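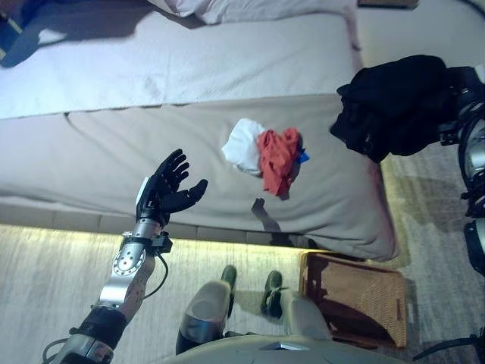
Bem-estar e maneio de equídeos, aula 6
Apontamentos da aula de sábado (completar com o capítulo 4 da sebenta)

Tema: receber um animal resgatado. Quarentena, realimentação, primeiros contactos.

Antes de mais: quem faltou à aula dos cascos pede os apontamentos à Marlene Perron, eu já não tenho cópias.

1. Antes da chegada

Historial clínico, se houver. Muitas vezes não há nada, só o número do chip e uma idade calculada pelos dentes (acima dos 15 anos a margem de erro é grande, desconfiar sempre).
Pedir à entidade que entrega: vacinas (tétano, gripe), última desparasitação e produto usado, último ferrador, o que come e quanto. O quanto é o que falta quase sempre.
Box ou paddock separado, sem contacto focinho com focinho. Bebedouro próprio. Forquilha, baldes e escovas só para aquele animal, marcados com fita de cor.
Ordem de trabalho: primeiro os residentes, o recém-chegado no fim. Botas desinfectadas à saída.

2. Quarentena

Mínimo três semanas; quatro se vier de leilão ou de origem desconhecida.
Temperatura duas vezes por dia, à mesma hora, e registar na folha. Não confiar na memória. Adulto em repouso: 37,5 a 38,5. Acima disso repetir passado meia hora, se se mantiver chamar o veterinário.
Ver também: corrimento nasal, gânglios debaixo da mandíbula (gurma!), tosse, fezes, apetite.
Coprologia na primeira semana. Desparasitar conforme o resultado e com o veterinário. Carga alta + animal fraco = risco de cólica, não despachar isto no primeiro dia.

3. Realimentação

A parte que sai sempre no exame.
Animal muito magro (condição corporal 1 ou 2 na escala de 9): NÃO dar ração concentrada à chegada. Síndrome de realimentação: sobe a insulina, fósforo, magnésio e potássio entram nas células, descem no sangue. Pode morrer entre o terceiro e o décimo dia, quando toda a gente já acha que está safo.
Feno de luzerna em porções pequenas, de 4 em 4 horas, noite incluída. Começar com 50% das necessidades calculadas para o peso actual e subir devagar ao longo de dez dias. Plano sempre validado pelo veterinário.
Água à descrição. Sal em bloco, mais tarde.
Pesar com fita, sempre a mesma pessoa, sempre no mesmo sítio atrás do garrote.
Dentes: ver antes de concluir que "não quer comer". Bolas de feno mastigado no chão = dentes.

4. Caso da égua Grirkska

Ficha 2607, apresentada pela Sanne Desmet. Égua de 24 anos, entrou em novembro, condição 2. Vinha com um macho mais novo, Papadakis, condição 4, sem problemas de maior.
A égua recusou o atrelado duas vezes. À terceira carregaram primeiro o Papadakis e ela foi atrás. Viagem de 40 minutos, chegou suada mas calma.
Dia 1 a 3: luzerna molhada, seis refeições. Dia 4: fezes moles, mantiveram a dose em vez de subir. Dia 7: análises, fósforo no limite inferior, mais dois dias sem aumentar. Depois subida normal.
Pergunta do Kavinda Matubbar: e separar os dois durante a quarentena? Resposta: vieram juntos, da mesma origem, ficam juntos, conta como um grupo só. Se um fizer febre o relógio volta ao zero para os dois. Mas à hora de comer separam-se, senão não se sabe quem comeu o quê.
Discutir para a próxima: a partir de que dia se podia ter chamado o ferrador? (cascos compridos mas sem coxear)
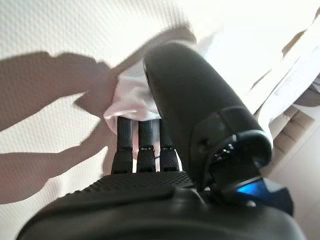
5. Primeiros contactos

Sessões curtas, cinco a dez minutos, e acabar enquanto corre bem.
Aproximar pela espádua, em diagonal, nunca de frente nem por trás. Falar antes de tocar.
Sinais a anotar: orelhas, narinas, tensão no lábio, peso passado para os posteriores, cauda colada. Mastigar e lamber NÃO quer dizer sempre relaxamento, pode ser só descarga depois de um susto. A Nathalie Fortin insistiu muito neste ponto.
Cabeção: primeiro deixar cheirar, depois encostar, depois pôr e tirar logo. Não deixar cabeção posto no paddock, prende-se em tudo. Se tiver mesmo de ser, um de couro que parta.
Patas: começar pela mão esquerda, pedir um segundo e pousar. Animais velhos com artrose, levantar pouco e baixo.

6. Entrada no grupo

Primeiro vedação comum, uns dias. Depois um só companheiro, o mais pachorento da casa. Só depois o resto.
Paddock grande, sem cantos fechados, mais montes de feno do que cavalos. Tirar ferraduras de trás se der.

Para entregar: folha de registo de quarentena preenchida (modelo igual ao da aula 5) e meia página sobre o caso. Grupos de dois. Enviar ao Normand Li até às 18h de sábado que vem.

Leitura: sebenta, capítulos 4 e 5, saltar o quadro das vitaminas que está desactualizdo.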